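읽는 시간 6분

1/
집에서 상추랑 바질을 싹부터 키운 지 두 번째 겨울이다. 물어보는 사람이 몇 있어서 그동안 적어둔 걸 스레드로 정리한다. 베란다 없는 집이고, 창은 동쪽으로 하나 있다. 조명은 책상용 스탠드를 쓴다.

2/
먼저 씨앗. 작년에는 마트에서 파는 모둠 봉투를 샀는데 싹이 제각각으로 올라왔다. 올해는 Azra Ivanov가 나눠준 로메인 씨앗과 Tralberg에서 주문한 바질 씨앗을 썼다. 둘 다 따로 받아서 따로 심었다. 품종이 섞이면 솎을 때 헷갈린다.

3/
씨앗 봉투에 적힌 깊이는 그대로 지키지 않아도 됐다. 상추는 빛을 봐야 싹이 잘 트는 편이라 흙을 거의 덮지 않는다. 나는 손가락으로 살짝 눌러주고 끝낸다. 바질도 얕게 심는다. 작년에 바질을 깊게 묻었다가 한 판을 통째로 날렸다.

4/
흙은 Brorkel 파종용 상토. 일반 분갈이 흙보다 입자가 곱다. 거름기가 적어서 본잎이 나온 뒤에는 따로 물비료를 줘야 한다. 봉투를 열면 바짝 말라 있는 경우가 많으니 대야에 덜어서 물을 먼저 섞는다. 손으로 쥐었을 때 뭉쳐지고, 톡 치면 부서지는 정도.

5/
마른 상토를 그냥 포트에 넣고 위에서 물을 부으면 물이 겉돌다가 옆으로 샌다. 씨앗도 한쪽으로 쓸려간다. 작년 1월에 이걸 모르고 세 번이나 다시 심었다.

6/
포트는 종이컵이다. 바닥에 송곳으로 구멍을 낸다. 구멍 하나는 부족하고 네 개쯤 뚫어야 아래에서 물이 고르게 올라온다. 컵 옆면에 유성펜으로 품종과 심은 순서를 적는다. 이쑤시개에 종이를 붙여본 적도 있는데 물에 젖어서 글씨가 번졌다.

7/
물은 거의 저면관수로 준다. 쟁반에 물을 얕게 붓고 컵을 올려두면 흙이 알아서 빨아올린다. 겉흙 색이 진해지면 컵을 꺼내고 남은 물은 버린다. 고인 채로 두면 날파리가 생기고 뿌리 쪽에서 냄새가 난다.

8/
쟁반은 가장자리에 턱이 있는 플라스틱이면 뭐든 된다. 턱이 없으면 옮길 때 책상에 물이 쏟아진다. 색은 상관없다.

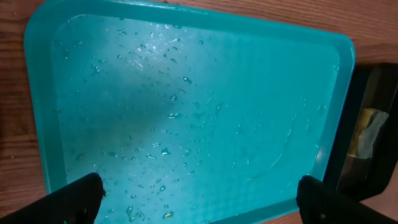 9/ 물 주는 시간
아침에 준다. 저녁에 주면 밤새 흙이 차갑고 축축한 상태로 있는다. 우리 집은 새벽에 창가 온도가 많이 내려가서 차이가 컸다. 아침 7시쯤 물을 주고 출근 전에 쟁반을 비운다. 늦잠 잔 날은 그냥 건너뛴다. 하루 안 준다고 죽지는 않았다.

10/ 웃자람
제일 많이 받은 질문이다. 줄기만 길고 흐물흐물해지는 건 대부분 빛 때문이었다. 동쪽 창 하나로는 겨울에 모자란다. 스탠드를 컵 위 한 뼘 높이까지 내리고 나서 줄기가 짧고 굵어졌다. 싹이 튼 다음에는 따뜻한 곳에 두지 않는 것도 중요하다. 싹 틔울 때만 따뜻하게.

11/ 웃자란 모종 살리기
버리기 전에 한 번은 해볼 만하다. 상추는 떡잎 가까이까지 흙을 더 채워주면 버틴다. 바질도 줄기 아래를 조금 묻어주면 된다. 다만 이미 옆으로 누워서 줄기가 실처럼 가늘어진 건 안 살아났다. 그건 뽑고 새로 심는 게 빠르다.

12/ 곰팡이
흙 표면에 하얀 솜 같은 게 생기면 물이 많고 바람이 없다는 뜻이다. 나는 덮어둔 비닐을 벗기고 작은 선풍기를 약하게 틀었다. 계피가루를 뿌리라는 글도 봤는데 내 경우는 잘 모르겠다. 바람이 더 확실했다. 모종 밑동이 잘록해지면서 쓰러지는 건 그 컵만 바로 치운다. 흙도 다시 안 쓴다.

13/ 솎기
컵 하나에 씨앗을 여러 알 넣고 나중에 하나만 남긴다. 뽑지 말고 가위로 밑동을 자른다. 뽑으면 옆에 있는 뿌리까지 딸려 나온다. 아까워서 둘을 남긴 컵이 있었는데 둘 다 작게 컸다. 자른 싹은 샐러드에 넣어 먹는다.

14/ 비료
본잎이 두 장 나온 다음부터. 액체비료를 표시된 농도의 절반으로 타서 일주일에 한 번 준다. Edvin Lie는 더 묽게 해서 물 줄 때마다 준다고 한다. 결과물을 비교해봤는데 크게 다르지 않았다. 외우기 쉬운 쪽으로 하면 된다.

15/ 옮겨심기
컵 바닥 구멍으로 뿌리가 보이면 옮긴다. 종이컵은 옆을 가위로 잘라서 벌리면 흙이 안 깨진다. 상추는 깊이 7cm만 돼도 충분해서 납작한 화분에 줄지어 심었다. 바질은 더 깊은 화분에 하나씩. 옮긴 날은 스탠드를 조금 멀리 둔다. 잎이 처져도 다음 날이면 대개 돌아온다.

16/ 수확
상추는 바깥잎부터 딴다. 가운데를 건드리지 않으면 계속 나온다. 바질은 반대로 위를 잘라야 옆으로 퍼진다. 마디 바로 위에서 자른다. 처음 자를 때 망설이게 되는데 안 자르면 키만 크고 꽃대가 올라온다. 꽃이 피면 잎이 질겨지고 향도 달라진다.

17/ 비용
올겨울에 새로 산 건 상토 한 봉투, 바질 씨앗, 종이컵 40개짜리 한 줄이다. 스탠드와 선풍기는 원래 있던 것. 사 먹는 게 싼지 키우는 게 싼지는 계산 안 해봤다. 바질은 확실히 덜 사게 됐다. 파스타에 몇 장 넣자고 한 팩 사서 나머지를 버리는 일이 없어졌다.

18/ 다음에 해볼 것
고수. 작년에 두 번 실패했다. 씨앗 껍질을 살짝 깨서 하룻밤 불린 다음 심으라는 조언을 Kwaku Frimpong에게 들었다. 옮겨심는 걸 싫어한다고 해서 처음부터 큰 화분에 바로 뿌릴 생각이다. 싹이 나오면 이 스레드 밑에 이어서 쓴다.

19/
씨앗 나눔 문의가 있어서 덧붙인다. 로메인은 다 썼고 바질은 조금 남았다. 우편으로 보낼 수 있으니 필요하면 쪽지 주세요.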